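Workshop floor and housekeeping inspection – Zukero building, ground floor
Date of inspection: September 10, 2022
Area checked: 1,251 square metres

1. Walkways and exits
Fire door to the yard opens fully: Yes
Exit signs lit: Yes, except the one by the goods lift. New lamp is ordered from Ziler.
Comment: a pallet was standing 12 cm inside the yellow line at the loading door. It was moved during the inspection.

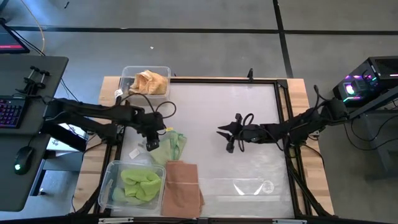

2. Floor condition
The concrete was sealed again in spring and in most bays it is still in good order. Near the wash basin the sealing is coming off and the floor becomes slippery there. Sweeping is not yet good enough – small bits of debris lie on the grey concrete near the work table, and also the dark strips across the floor must be checked for lifted edges each month. Please use the wide broom and not the air hose.
Result: Pass with remarks

3. Cleaning materials
Cloths kept apart from oily rags: Yes
Lid of the rag bin closes by itself: No. The hinge is bent.
Spray bottles labelled: 14 checked, all correct.

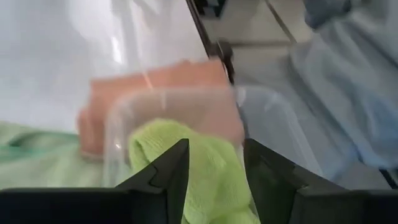
Lime-green microfibre cloth, item 3.

Comment: cloths used with solvent go to the metal bin at the end of every shift, also when they look clean.

4. First aid and eye wash
Box complete: No. Burn dressings are past their date.
Eye wash tested: Yes, water was clear after 7 seconds.
Comment: the key of the cabinet should hang on its hook. We waited for it too long.
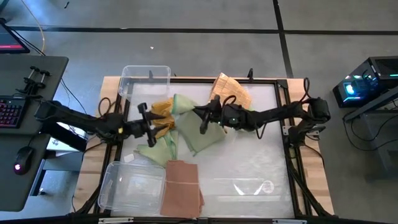 Vetetti Workplace Safety Department

5. Electrical
Extension leads in series: None found
Covers on floor sockets: One is missing in the Aguirre store room – close this before the next delivery.
Test labels on kettles and heaters: Yes

6. Textile samples
Stored away from heaters: Yes
Shelves fixed to the wall: Yes, but the lowest bracket needs a longer screw.
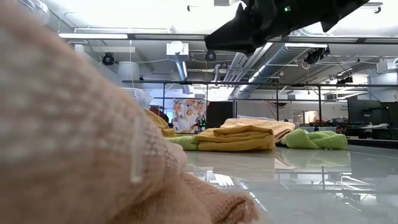

Peach-pink knit with white tag, item 6.

Comment: frayed pieces should be trimmed or put in a closed box. Loose yarn can catch in chair wheels.

Open points: items 1, 2, 3, 4, 5 and 6. Next inspection at the end of September.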